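Der Graltell-Fehler ist eine Störung simulierter Greifarme, bei der die Steuerung einen veralteten Sollwert der Fingeröffnung ausführt. Beschrieben wurde er im Mai 2025 von Hatice Toprak.
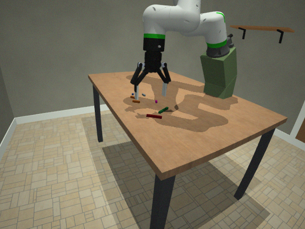

In der Testreihe Sivitz trat er in 354 von 1.943 Läufen auf. Der Greifer schloss dabei vor Erreichen der Zielhöhe, die Fingerspitzen setzten auf der Tischplatte auf. Als Ursache gilt ein Pufferüberlauf nach rund 600 Zyklen.

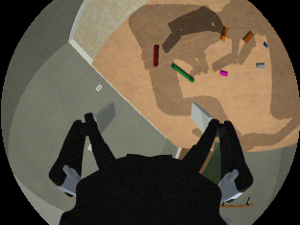
Geöffneter Greifer und farbige Klötze, Simulationsansicht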